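Ticket 3717: Trail pass not showing after purchase
Status: Closed
Opened by: Loukia Antoniadis
Handled by: Jarmo Vainio, Nernix Trails support

Loukia, 8:30 am
I bought a two-person pass for the Wudider loop on your site last night. The card was charged but the app still says "no active passes." We want to start walking at 11 and there is no signal at the trailhead.

Jarmo, 8:41 am
Please sign out of the app, sign back in and pull down on the Passes screen. Which email is on the receipt?

Loukia, 8:52 am
Did that twice, same result. The receipt went to my work address. The app uses my home one.

Jarmo, 9:05 am
Found it. The pass is on a second account made at checkout. I moved it to your home address and merged the two. Please refresh once more while you are on wifi, then tap Save Offline so it opens without signal.

Loukia, 9:11 am
It shows now, both names. Saved offline. Thanks.

Internal note, Jarmo
Same cause as the October ticket from Desta Admasu. Checkout should warn when the email differs from the app login. Passed to Murray Lockyer.

Attachments (2)

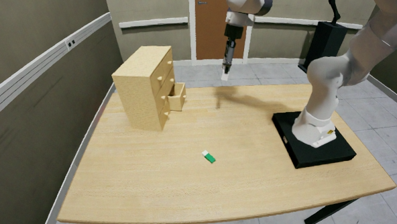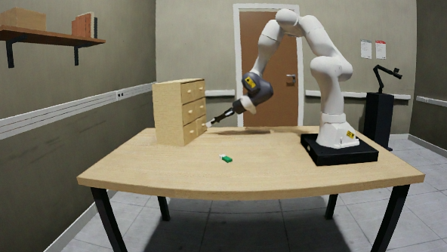
Both attachments: small chest of drawers on table, simulated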